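Ngata Hall, Stiltport
Kitchen, store and craft room – safety inspection checklist with comments
Inspected by: Hamish Prendergast
Keys and paperwork supplied by: Estrella Rosales
Date: April 16, 2022

Marking: OK / Needs work / Not checked

1. Entrance and corridor

Front door opens fully and closes on its own – OK
Mat flat, edges not curling – Needs work
Corridor lights – OK
Fire exit clear – OK
Exit sign lit – OK

Comments: The mat has curled at the corner nearest the radiator. Tape was tried before and has left a sticky patch. Replace the mat and clean the floor under it. The corridor is much better than in September, when the folding chairs were stacked along it.

2. Kitchen

Cooker knobs all present and marked – Needs work
Fire blanket on wall, within reach – OK
Extinguisher in date – OK
Fridge at 5 degrees or below – OK
Hot tap warning label – Needs work
Knives stored in drawer with guard – OK
First aid box complete – Needs work

Comments: Back left knob on the cooker turns but the numbers have worn off. Estrella has a spare set on order from Dusatik. The hot tap label has gone again, probably steam. A screw-on plate would last longer. First aid box is short of large plasters and the eye wash is out of date. The fridge log has been filled in properly all through the spring, with no gaps.

3. Craft room

Table tops clean, no splinters or lifted edges – OK
Table legs locked – OK
Sockets and covers – Needs work
Scissors and craft knives counted back in – Not checked
Glue and paint lids on – OK
Window opens for ventilation – OK

Comments: The double socket by the sink has a hairline crack across the faceplate. Switched off and taped over. It should be changed by an electrician before the next class. The window is stiff but does open. The knife count could not be checked as the sign-out book was not in the room.
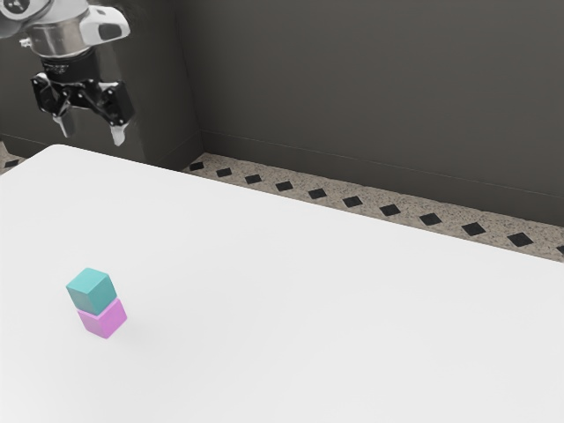 Item 3: white table top, smooth matte surface.

No cutting directly on the tables, please. Mats are in the second drawer and there are enough for a full class. Wipe down with warm water and washing-up liquid only. The scouring cream under the sink is for the sink.

4. Store

Shelves fixed to wall – OK
Heavy items on lower shelves – Needs work
Steps in good order, feet not worn – OK
Cleaning products locked away – OK
Load notice displayed – Needs work

Comments: Two boxes of crockery are on the top shelf and should come down. The Cukgate shelving is rated at 100 kg a shelf and the notice saying so has fallen behind the unit. Put it back up at eye level. One rubber foot on the steps is newer than the others but all four grip well.

5. Paperwork

Insurance certificate on display – OK
Accident book – OK, one entry since last visit, a minor burn, dealt with on site
Fire drill record – Needs work
Portable appliance list – OK, 57 items

Comments: The last fire drill has a date but no time taken to clear the building. The next one should have both.

Socket and first aid box to be done first. Next inspection in September.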